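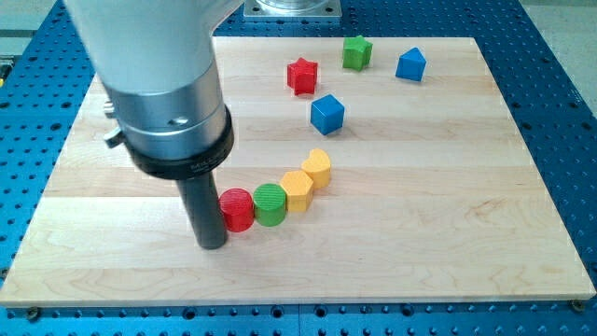 Robot arm and blocks on the test board.

Work with us > Open calls > Robot safety rules reading group

January 19, 2024
By Kieran Wainwright

Call for participants: people who have worked next to a robot arm and have opinions about the rules

Rornora is looking for 30 people to help us pull apart a set of shop-floor rules for robot arms. The rules came to us as a draft of 63 pages. I have read it twice and I still couldn't tell a new hire where to stand.

Most of the draft was put together by people who buy robots or sell them. It is tidy. It says "appropriate" on nearly every page and seldom says who decides what is appropriate. It asks for a risk assessment before any change to the cell, then never says whether moving a fixture or swapping a tool is a change. I have seen sites where a signed form in a binder was treated as if it were a guard. I would like this document to make that harder to do, and I am not yet convinced it will.

Who we want

Operators, maintenance techs, cell setters, lab technicians, line leads. You should have spent at least one year working within reach of an arm, whether it was bolted to a bench or sitting behind a fence. Small bench setups count. Plenty of the draft treats bench work as harmless if the parts are small, and the part is seldom what I'd worry about. The arm is the heavy thing.

You don't need a degree or a certificate. If you have written standards for a living you may still apply, but we are holding only five places for you.

What you will do

Read one section at home and mark it up. Cross out what you would ignore on a busy shift and tell us why you would ignore it. Then come to our workshop at Pornudside for one day, where we set the text against real tasks: sorting blocks, changing an end tool, clearing a jam, restarting after a stop. Thomas Serra runs the bench sessions. You will be asked to follow the rules exactly as written, including the silly ones, and to say out loud where they leave you guessing.

You will not be inside the working area of a moving arm at any time. If someone asks you to be, refuse and come and find me.

Points we already doubt

- "Trained personnel" with no word on what the training covers or when it runs out.
- Speed limits given for the arm but not for whatever it is holding.
- A rule that the stop button be "readily accessible," which the draft's own floor plan breaks.
- The yearly review. Cells change a lot more often than that.

If you think we're wrong on any of these, say so when you apply. I would sooner have an argument than a room full of nodding.

Pay and terms

The fee is $657 for the reading and the workshop day together, paid whether or not we like what you tell us. Travel is extra, against receipts. Lunch is provided.

Vamero and Dal Bello are each paying part of the cost. Neither gets to see your notes with your name on them, and neither has a veto over the final text. I asked for that in writing before I agreed to run this. Your comments will be published without names next to each rule, along with our reply, even when our reply is that we have no good answer.

How to apply

Send half a page. Tell us what arm you worked with, what the job was, and one safety rule you have broken or seen broken. Leave out your employer's name if you like. Please don't send a resume. Applications close at the end of January, and everyone who writes will get a reply.

Contact: Kieran Wainwright, Rornora, Pornudside | © 2024 Rornora | Back to top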